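FOR IMMEDIATE RELEASE
26 Jan 2022

Prudeck and Brustari Sign Agreement on Reusable Packaging for Household Goods

Prudeck, a supplier of home and kitchen goods, and Brustari, which designs and manufactures packaging, have signed an agreement to replace single-use outer cartons with returnable boxes on a selected group of products. The agreement runs for two years and covers deliveries to homes and to stores in the Rotich area.

Under the terms of the agreement, Brustari will supply the boxes and remain their owner. Prudeck will pack its goods in them, deliver them to customers and stores, and arrange for their return. Returned boxes will be inspected and cleaned at Brustari's Plorley site before they go back into use.

The first part of the program will cover 111 products, most of them tableware, storage jars, small lamps and glassware. These goods have been chosen for their size and for the amount of protective filling they now require. Furniture, rugs and other large goods are outside the agreement and will continue to be delivered in their present packaging.

"Our customers have told us plainly that they are tired of breaking down cartons and finding somewhere to put them," said Ruba Bataineh, managing director of Prudeck. "We have made our cartons smaller and lighter over the years, and we have taken that work as far as we can. A box that comes back to us is the next step, and we wanted a partner that would stay responsible for it after the first delivery."

Customers who order an eligible product will be able to choose the returnable box at checkout. No deposit will be charged during the first part of the program. A return label will be included with every order, and the empty box may be handed to the driver at the next delivery or taken to any participating store. Customers who prefer a standard carton may still request one at no added cost.

A total of 845 households in the Rotich area have registered to receive their orders in this way. Registration remains open, and Prudeck expects to extend the service to further postal areas in July, subject to the results of the first months of operation.

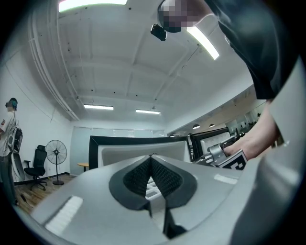
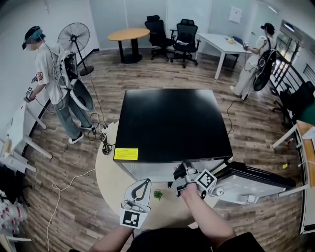
A black box with a yellow label on a round table (second photo).

Brustari has supplied packaging to retailers and food producers for many years, mainly in folded board and molded pulp. Returnable packaging is a newer part of its business. The company has set up a separate line at Plorley for the purpose, with its own receiving dock, washing area and storage. Boxes that no longer meet the required standard will be withdrawn and sent for recycling.

"The design of a returnable box is only part of the work," said Bogumił Szulc, head of product development at Brustari. "It must be simple to open, it must close securely for the return trip, and the people who handle it in a busy stockroom must be able to stack it without reading a set of instructions. We spent a great deal of time on lids, labels and corners."

Stores taking part in the program will receive training before the first deliveries arrive. The training covers the acceptance of empty boxes, short-term storage, the reporting of damage and the handling of customer questions. Prudeck has appointed Mwende Mfinanga as program manager. She will serve as the main point of contact for stores and will report to the boards of both companies every quarter.

The companies have agreed on a common set of measures for the program. These include the share of boxes returned, the length of time each box remains with the customer, the rate of breakage of goods in transit and the number of trips completed by each box. Results will be reviewed jointly, and a summary will be made available to the public after the first year. Either party may propose changes to the list of eligible products following a review.

Emmanuel Kirui, director of operations at Prudeck, said that the return of empty boxes would be handled within existing delivery routes wherever possible. "We did not want to add a second fleet of vehicles to collect packaging," he said. "Our drivers already visit these streets. The planning has been directed at using the space in the vehicle on the way back to the depot."

The financial terms of the agreement have not been disclosed. The agreement does not involve any change in the ownership or management of either company, and no positions will be lost as a result of it. Existing contracts between Brustari and its other customers are unaffected.

Stores in the Rotich area that wish to take part may apply to the program office through the Prudeck website. Applicants should be able to set aside a dry, secure area for empty boxes and to offer returns during all normal opening hours.

About Prudeck
Prudeck supplies home and kitchen goods to households and independent stores. Its range includes tableware, cookware, lighting, textiles and furniture.

About Brustari
Brustari designs and manufactures packaging for retail and food customers. Its returnable packaging line is located in Plorley.

Media contact
Jeptoo Nyaga
Communications Office, Prudeck
Requests for interviews should be made in writing through the press page of the Prudeck website.

###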